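Caring for Shared Worktables: A Gallery from Vallmont House
December
By Ileana Bratu, Furnishings and Rooms Office

24 shares | 4 comments

The Furnishings and Rooms Office at Vallmont House looks after 76 tables across the main building and the Atidgate annexe. Most are plain wooden worktables, bought at different times and moved between rooms as needs change. They are used for meetings, teaching, sorting, repairs and a good deal of practical work, and their tops show it.

This gallery forms part of the office's yearly notes on the condition and cleaning of furniture. It is intended for room users, for staff who prepare rooms in the morning, and for colleagues at our partner house in Guimarães, who asked to see how pale wooden tops behave in daily use. The pictures were made in one of the ground-floor workrooms.

Pale wood was chosen for the workrooms because small parts and loose papers are easily found on it, and because it brightens rooms that receive little daylight in winter. The choice has a cost. A light surface shows scratches, rings and smudges sooner than a dark one, and users report marks that would pass without notice on the older tables upstairs. The office receives more reports about tabletops than about chairs, blinds and lamps together.

For the purposes of these notes, a mark is anything that changes the colour of the surface and a scratch is anything that breaks it. The two are recorded separately. Many entries in the room book read only "table dirty" or "table damaged", and staff must then go to the room to find out what is meant. Users are asked to write which part of the table is affected and whether a fingernail catches on it.
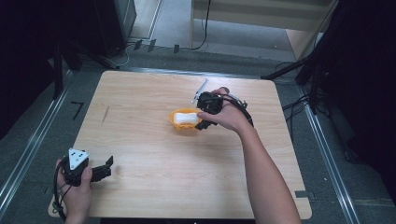
A square worktable in pale wood, with a white sponge in its small orange basket. A thin, dark scratch runs diagonally on the left portion of the top. 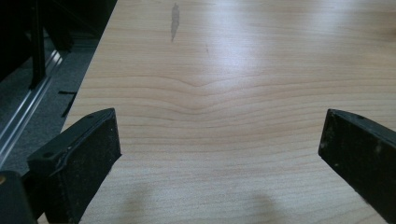

The grain at close range, dipping into a wide, shallow V. The narrow grey-brown mark further up the top is of the kind to be entered in the room book as a smudge or stain.

What is the correct way to clean a pale wooden tabletop without dulling it?

Use a soft sponge or cloth that has been wetted with lukewarm water and wrung out well, and wipe along the grain. A single drop of mild washing-up liquid is enough for greasy marks. Wipe again with clean water and dry the top at once with a second cloth. Scouring powder, the green side of a kitchen sponge and any spray containing bleach should be kept away from the surface, as they take off the shine in patches which cannot be brought back by cleaning.

The office would add a few points on marks that do not come away at the first attempt. A mark that remains after two wipes should be left alone and reported. Repeated rubbing in one place produces a dull spot, and a dull spot is harder to put right than the original stain. Pencil can usually be lifted with a clean white eraser used lightly. Sticky residue from tape or labels should be softened with a warm, damp cloth held in place for a minute or so. Blades, rulers and coins must not be used for scraping.

Scratches are dealt with during the closed weeks. Shallow ones are treated with a wax stick matched to the colour of the top, and the table is returned to its room the same day. Deeper ones are referred to the Estau joinery workshop, which holds our spare tops and edging. Tables sent to Estau are normally away for more than 24 days, and a replacement is provided where the room is booked. Room users should not attempt to fill or colour a scratch themselves. Furniture markers sold for household use tend to be too red for our tops and have caused some unhappy results in the annexe.

Sponges and cloths are kept in the cupboard on each landing. They should be rinsed, squeezed and put back in an open basket or tray where air can reach them. A sponge left flat on wood will leave a pale patch. Sponges are changed at the start of each month, and worn ones may be handed in at the front desk at any time before 4 in the afternoon.

Drinks are allowed in the meeting rooms with a coaster and are not allowed in the workrooms. Hot dishes should not be placed on any wooden top, with or without a mat. When a table has to be moved, it should be lifted by 2 people and never dragged, particularly on carpet, where the legs catch and the joints are strained.

Colleagues in Guimarães have asked whether the same advice holds for oiled wood. It does not hold in full. Oiled tops should be wiped with a barely damp cloth, without washing-up liquid, and need a fresh coat of oil from time to time. The annexe has a small number of oiled tables, each with a label on the underside, and a separate sheet for these is available from the office on request.

Comments (4) | Share this page (24)

Furnishings and Rooms Office, Vallmont House. Text and pictures may be reproduced for internal training with acknowledgement. Contact the office through the front desk. Back to top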